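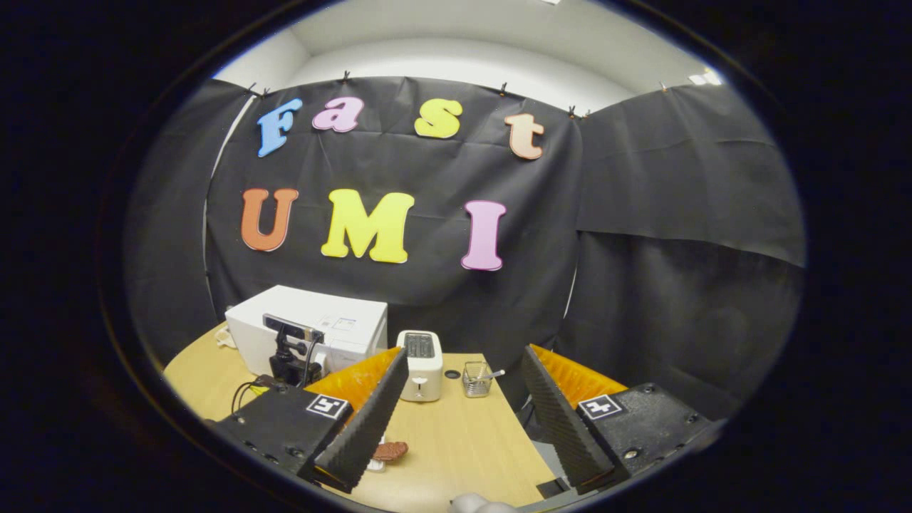
Last updated: August, 4:15 pm

Backdrop and table, notes for me and Kobina.

Spent the morning on the black cloth again. The center panel is on six clips now: two together at the upper left, two together toward the right, and one each above the lettering in between. Still creased. Nayeli Magaña wants to take it home and iron it, but that means peeling seven letters off and I don't want to do that twice. Going to try the steamer from the back first, on low, with a towel behind the foam.

Letters: "Fast" on top, "UMI" under it. The F has a tilt. I put a level on it and then decided to leave it, as the a sits higher than the F anyway and the t is lower than the rest, so straightening one would only show up the others. If we ever redo it, snap a chalk line first. The orange U and the yellow M went on with the Pistness tape. The others are on Dodetti strips, which Kobina says leave fuzz on the cloth. Check the backs next time one comes off.

Side curtains: the right one meets the center panel at a seam and hangs in big folds. I tried pulling it flatter and the seam opened, so I let it go back. A seventh clip at the seam might do it. We have spares in the Gokero tin, bottom shelf.

Table: wiped down with soap and water, then dry. No spray cleaner on this top please, it left a haze last time. The white box stays at the back left for now. Anything tall goes to that side too so the lettering can be read from the front edge.

Light: the one near the ceiling on the right is bright. I held a sheet of tracing paper under it for a while and liked the softer shadow on the table. Need something better than me holding it. Kobina has a roll of diffusion somewhere, he thinks in the Llanos cabinet.

To buy: cloth weights for the hems, small ones. Order number for the last cloth was 778 if we want the same black. The 200 pack of strips is nearly gone.

To do
- steam center panel from behind
- clip at right seam, then look at it from the door
- Kobina: diffusion roll
- Nayeli: ask what she used on the creases in her own curtain

Left the steamer filled and unplugged under the bench.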